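Hard water marks on dark stone benchtops – what are you using?
Bathrooms & Laundries > Surfaces

tapdrip_311
Posted 24 November 2021
We moved in during winter and the bathroom has a dark marble top with white veining. Gorgeous for five minutes after you clean it, then every splash dries into a chalky ring. Our water is hard as nails out here. I've tried the Skorna stone spray (two bottles!) and it just leaves a haze. The in-laws are coming in December and I'd love it not to look like a servo bathroom. Any ideas?

gumleaf
Please tell me you haven't used vinegar. Marble etches, and once it's etched you're paying someone to repolish it. Ask me how I know – mine cost $200 and that was mates' rates.

Brukov_fan
Gumleaf's right on vinegar but I don't mind the Skorna. You're probably using too much. One squirt on a damp cloth, then buff with a dry one. The haze is leftover product.

tapdrip_311
No vinegar, promise. I did do the one squirt thing the second time round and still got haze, so I dunno.

oldmate_tiler
Sealer's your issue, not the cleaner. Put a few drops of water down and leave them for a bit. If the stone goes darker underneath, it needs resealing. I use Gultard, a tin is 100 bucks but lasts ages.

gumleaf
$100 for sealer, no thanks. The hardware shop one has been fine on ours. Colour didn't change at all either.

Brukov_fan
Sealer won't stop water spots though, it only slows the stuff soaking in. The minerals still dry on top. You have to get the water off.

oldmate_tiler
Fair enough, but it wipes off a lot easier when it's sealed.

quollity
Squeegee! I keep one beside the basin and everyone does a quick pull across the bench after brushing their teeth (well, the kids do it when I yell). Microfibre around the base of the tap afterwards and I haven't bought a spray in ages.
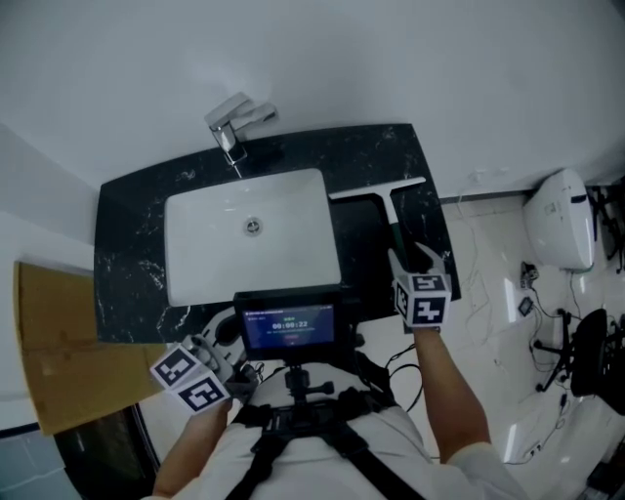
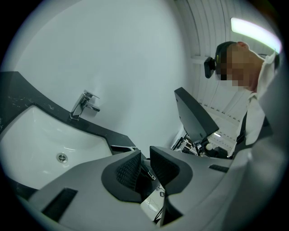 First pic: black marble, white basin and the squeegee on the right

tapdrip_311
Ooh, very close to our stone. Does the blade leave a line along the back near the wall? Ours has a fiddly gap behind the tap.

quollity
A bit, yeah. Old face washer for that part.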